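How Do You Teach a Robot to Sort Socks?

By Violeta Mansilla

Hi! I'm Violeta, and I have a job that makes my nieces laugh every time I explain it. I teach robots to put away laundry. Yes, I get paid for it. Yes, I went to school for a very long time first. And no, I still don't fold my own T-shirts at home (please don't tell my mom).

Last time I wrote for this page, I told you how robots see. A bunch of you wrote in afterward, and the question I got more than any other was this one: "How does the robot know what to do?" Great question! It's the one I spend all day on, so let's dig in.

Let's start with you

Think about picking up a sock. You've done it so many times that you don't notice how you do it. Try it now, if there's a sock handy. (If you're a kid, there's a sock handy.)

Did you think, "I will now move my thumb down one inch"? Of course you didn't. Your hand just went. Your eyes found the sock, your arm swung over, your fingers pinched, and up it came. If it slipped, you pinched again, a little harder, and you probably didn't even stop talking while you did it.

A robot has none of that to begin with. On its first day, our robot arm is like a very strong, very expensive coat rack. It can bend wherever we tell it to bend, but it has no idea why it would want to.

The old way: write it all down

For a long time, people taught robots by writing out every single step. Move left this far. Go down this far. Close the gripper. Go up. That works really well in a factory where the same metal part shows up in the same spot all day long. The robot could do it with its eyes shut, and lots of factory robots do just that!

Now try it with laundry. A sock can land flat, or rolled in a ball, or inside out, or halfway under a shirt. Cloth is floppy, and floppy things never look the same way twice. I once tried to write down all the ways a sock could land on a table. I filled 6 pages and then I went and ate a sandwich, and when I came back the sock had been bumped and it was lying in a way that wasn't on my list.

So my lab partner, Dela Sarpong, and I use a different way.

The new way: show, don't tell

Our way is called learning from demonstration. That's a big name for something you already know. When you learned to tie your shoes, I'll bet a grown-up didn't hand you a book of shoe rules. They sat down and showed you, and you watched, and you tried it, and it came out terrible, and they showed you again.

To show our robot, one of us drives it. We have a pair of handles to hold, and when I move my hands, the robot's arms move the same way. When I squeeze, the grippers squeeze. It feels a bit like playing with a puppet, and for the first week it made me feel very clumsy! The whole time I'm driving, the computer is saving two things: what the robot's cameras see, and what my hands are doing. One trip through the job, from start to finish, is one demonstration. 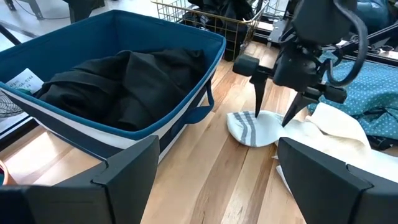
We named our robot Cleka. Dela picked the name, and I have asked her many times what it means and she just smiles. Cleka has two arms, and that matters a lot with cloth. Think how hard it would be to fold a towel with one hand behind your back. (Go ahead and try that one too. I'll wait.)

After we've made a lot of demonstrations, we give them all to a computer program that hunts for patterns. It looks at what the camera saw, and then at what my hands did right after. Over and over it makes a guess: "When things look like this, Violeta moves like that." Then it checks its guess against what I really did. If the guess was way off, the program changes itself a tiny bit and tries again. It does this a mind-boggling number of times, mostly overnight, while I'm asleep.

How many times do you have to show it?

You might need to see a card trick three or four times before you can do it. Robots need a lot more help than you do! And Dela and I wanted to find out exactly how much more. That was our experiment, and we ran it last November.

We picked one small job. Pick up a sock from the table and drop it in a bin. We made 1,000 demonstrations, and my arms were so tired that I had dreams about socks. Then we taught the robot three separate times, starting over from nothing each time, so that it couldn't remember anything from before.

The first time, it got to learn from only 10 demonstrations.

The second time, it got to learn from all 1,000, but with a catch. We used only the ones where I had started with the sock in the same place. Oops, wait, I have to fix that, because Dela is reading over my shoulder. The second time was the same-place ones, which were half of the pile. The third time was the other half, the messy ones, where I tossed the sock any old way before I began.

So the second and third times had the same number of demonstrations. The only thing that changed was how messy they were. Scientists love that, by the way. If you change just one thing, you can tell what made the difference. If you change five things, all you can do is shrug.

Before you read on, make a guess! Which one do you think did best?

What we found

With only 10 demonstrations, the robot mostly grabbed air. It reached toward the table in a hopeful sort of way, pinched nothing at all, and carried the nothing over to the bin very carefully. I laughed so hard I had to sit down.

The same-place robot was great, as long as the sock was in the same place. When we moved it over by the width of a hand, the robot reached for the old spot anyway. It had learned where the sock used to be, and it hadn't learned to look for it.

The messy robot won! We tried it 10 times with the sock in new spots, and it got the sock into the bin 8 of those times. One of the misses was a sock rolled up in a tight ball, and the other was a sock that hung over the edge of the table. I hadn't shown it many of those, so I can't really blame the robot.

Why would messy be better? Here's how I think of it. Say you practiced spelling, but you only ever practiced the word "because." You'd be amazing at "because"! And then the test would ask for "balloon," and you'd be stuck. Seeing lots of different words helps you with words you've never seen.

It's okay to goof up

Now for my favorite part. At first, whenever I dropped a sock while I was driving, I threw that demonstration away. I wanted the robot to see only my best work. Dela said, "Keep a few where you drop it and then pick it back up." I thought that was a strange idea, but we tried it.

She was right, and she has reminded me of it plenty. When the robot had only seen perfect trips, it had no clue what to do after a slip. It would freeze, or wander off toward the bin with an empty gripper. Once it had seen me drop a sock and go back for it, it started going back too! The first time it did that by itself, we both yelled so loudly that someone came in from down the hall to see if we were okay.

What it still can't do

Plenty. It can't match a pair. It gets mixed up by things it has never been shown, and a big fuzzy slipper was a total disaster. And it's slow. You could clear the whole table in the time it takes to put away one sock, so your chores are safe for now. Sorry!

Try it at home: the Sock Robot game

You need a grown-up or a friend, a scarf for a blindfold, one sock, and a bowl.

Put the sock on a table and the bowl next to it. One person is the robot and wears the blindfold. The other person is the programmer and can only use words, like "left a little" or "close your hand." Get the sock in the bowl.

Then play again, but this time the programmer gently holds the robot's wrist and moves it through the job once. Put the sock back where it was. Can the robot do it alone now?

Last round: move the sock somewhere new, and don't tell the robot. See what happens! Talk about which of our three robots that was most like.

Words to know

Gripper: the part of a robot arm that grabs things.
Demonstration: showing how a job is done, all the way through.
Pattern: something that happens the same way again and again.
Experiment: a careful test you do to find something out.

Got a question for me or Dela? Have a grown-up help you send it in. Next time I'm going to answer one from a reader who wants to know if a robot can be ticklish, and I've already started on it.

Posted April 2023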